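4. Your first practice pick

By now your team has the Rakix arm bolted down and talking to the laptop (if it isn't, go back to section 3, and don't feel bad, it took our own club two evenings!). Now comes the part everybody joins for.

1. Set the basket within easy reach of the arm and put a few soft things in it. Cloths and rolled-up fabric are lovely to start with.
2. Open the practice screen and turn the speed down to 53.
3. Bring the gripper in over the rim slowly, fingers open, and stop before it touches the floor of the basket.

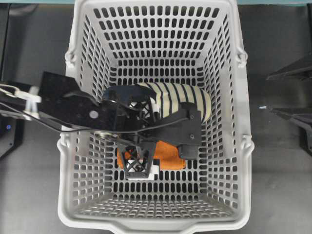
4. Close the fingers a little at a time, wait 2 seconds, then lift straight up.
5. Let the next student have a turn, and write down how yours went, good or bad.

Note: Fadwa El-Sayed keeps the club log, and it has room for up to 200 tries, so please don't be shy about the messy ones.

Caution: Keep hands and sleeves out of the basket while the arm is on. Press Stop first, every time, even for a quick nudge.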